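## 4. The Jirnidari kit in use

We came to the Jirnidari kit looking for something modest. Our group wanted a household manipulation simulator that a new student could install on a Monday and be running policies in by the end of the week, and most of what we had tried before asked for a good deal more patience than that. Jirnidari, sold by Cirdale as a yearly licence with a free tier for teaching, bundles three things: a room generator, a set of arm and gripper models, and a scoring service that replays submitted policies on Cirdale's own machines. We used all three over October, and this section reports what we found. We paid for our licence at the ordinary academic rate, and Cirdale saw none of the results before submission.

### 4.1 Rooms and surfaces

The room generator is the part we enjoyed most. Each room starts from a floor plan, and the generator then draws materials for walls, floors, window frames and large furniture from separate pools. Because the pools are independent, the combinations can be wonderfully odd. A policy that has learned to lean on colour (and ours had, as we discovered rather quickly) gets very little help from one room to the next. Lighting is drawn separately again, from bright midday rooms down to ones so dim that a person would reach for the switch.

We generated 800 rooms for training and kept 42 back for testing. The held-out rooms use floor plans that never appear in training, though they share the material pools. Readers who want a stricter split can hold out materials as well; the setting is a single line in the configuration file, and Chaltu Bogale has since run it for her own project with no trouble at all.

Generation is quick and, better still, repeatable. Given the same seed, the kit rebuilt the same room on every machine we own, including an elderly desktop with a graphics card that most other simulators refuse to touch. We can't stress enough how pleasant this was after our experience with Yimer, where a driver update in the middle of the study quietly changed the shadows and cost us a set of baselines.

### 4.2 Arm, gripper and cameras

The kit offers 13 arm and gripper pairs. We used the parallel-jaw model throughout, partly because it matches the hardware in our laboratory and partly because its contact behaviour is the best documented. Finger opening is controlled directly, and the force limit can be changed during an episode, so a policy can close gently on a cup and firmly on a drawer pull without any tricks on our side.

Views can be attached to any link. We trained with a wrist view and a second, fixed view placed high in the room. Removing the fixed view hurt every policy we tried, and it hurt most near tall furniture. When the arm works low down beside a large flat surface, the wrist view can contain very little that says where in the room the gripper is: a plain panel, a stretch of wall, a bit of floor. A policy with some memory of earlier steps copes much better in such places, and Figure 3 gives a wrist-level view of this sort of corner. 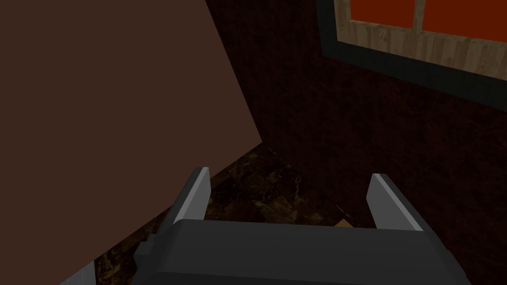

**Figure 3.** Simulated view over an open parallel-jaw gripper, close to a plain brown panel, with the wall, marble-like floor and window beyond.

The memory policy keeps the last eight wrist views in a small buffer and attends over them at each step. It is a simple addition, and we were delighted by how far it went. On the reaching tasks it closed most of the gap to the two-view policy, with the largest gains in rooms where furniture stood near the walls. On tasks that needed a drawer or door to be opened first it helped less, and looking through the replays we think the trouble there lies in contact more than in knowing where the arm is. Thin handles in particular tend to slip when the fingers meet them at a slant.

### 4.3 The scoring service

Policies are uploaded as containers and run on Cirdale's servers in Lurkville. Each submission returns a success rate per task, a collision log and a full replay that opens in the browser. The replays are superb. One can stop at any step, swing the view about, and see which surfaces were touched and how hard. We had planned to write our own viewer and happily dropped the idea.

The queue was the weak point. Short jobs came back over lunch, but long ones sometimes sat overnight, and the status page shows only "waiting" with no place in the line. The collision log also records a light brush against a wall in the same way as a heavy knock, so we had to filter it by force before the numbers meant much. Both points have been raised with the maintainers, who replied promptly and have put force bands on their list for the next release.

### 4.4 Limits of this review

We tested one gripper and rigid objects only. Cloth and liquids are offered as add-ons, and we can't speak to either. Our transfer tests on the real arm, reported in Section 5, cover a single kitchen and should be read with that in mind. All results here were produced with the version of the kit available on Monday, November 14, 2022; the configuration files and seeds are included in the supplementary material.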